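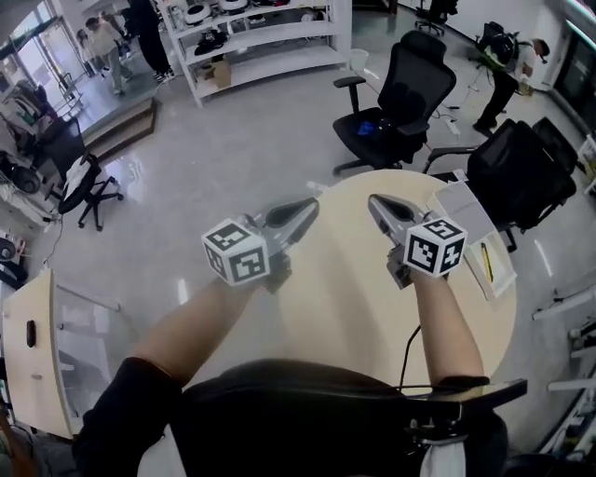 4.2 Comparing two hand-held grippers

1. Sit at the table and take one gripper in each hand.
2. Hold both so that the marker cubes stay in view of the head camera.
3. Open and close each gripper fully, then select Compare in the Eker controller.
4. Record 200 frames per trial. Save the trial under the operator's name.

Note: Tracking may drop when a sleeve or cable covers a marker – repeat the trial if it does.

CAUTION: Keep fingertips clear of the gripper fingers. Do not pull on the cable.

Comments (2)

Carter Vachon: Does step 3 apply to the Drinier controller?

Leonora Ambrosio: Yes, but the menu item is named Match.

We use cookies to improve this site. Accept | Settings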